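Office Skills 1, Unit 7: Setting Up a Desk
Course notes, Livden campus. Tutor: Lungile Joubert

Start with the surface. Take everything off, wipe along the grain, then put back only what you use each day.

Mouse: on the side of your writing hand unless you prefer otherwise, close enough that your elbow stays by your body.

Paper: printed sheets go flat at the far edge. Anything older than July goes in the filing tray.

Mats: leave the centre clear if you type for most of the day.

Read pages 43 to 58 of the reader before the workshop. Bring a tape measure. 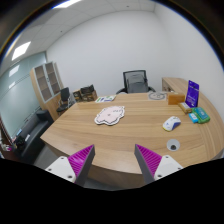 Fig. 2. Desk with mouse at right, pink mat near the middle and printed matter at far left.

Task: sketch your own desk and mark what you would move.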